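# Place setting

A place setting is everything one person needs at the table, laid out where they can reach it. That's the short version, and I'll try to keep the rest short too (I once wrote 17 pages on forks and my editor, Orla Ó Briain, sent back 2).

The everyday kind takes very little: a mat, a plate, a knife, a fork and some bare table around them.

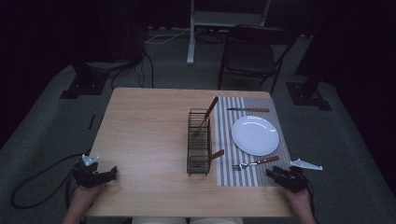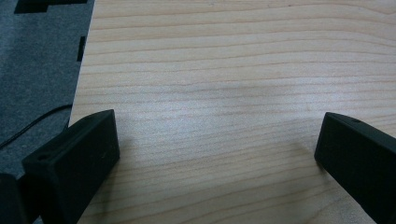 ## The placemat

I'm a big fan of stripes on a placemat! Gray and white goes with nearly any wood, and a plain white plate looks great in the middle. A mat can run the long way, from the far edge of the table toward the diner, or sit sideways, which is how most of us grew up with it.

## Knife and fork

The usual Western habit is fork on the left, knife on the right, blade facing the plate. You'll also see the two laid crosswise, one above the plate and one below it, mostly while somebody is still setting up. My friend Évan Hoarau leaves his that way all through dinner, and the food tastes the same.

Wooden handles look lovely but don't care for the dishwasher. I wash mine by hand and rub in a bit of oil every June.

## The cutlery caddy

A caddy holds the flatware upright, so people can grab their own. Wire ones let air through and dry fast – mine is an old Cellier, and it's been dropped plenty. Handles go up, at least in my house, and the caddy stands next to the mat where I can reach it without leaning over the plate.

## See also

- Table runner
- Flatware
- Trivet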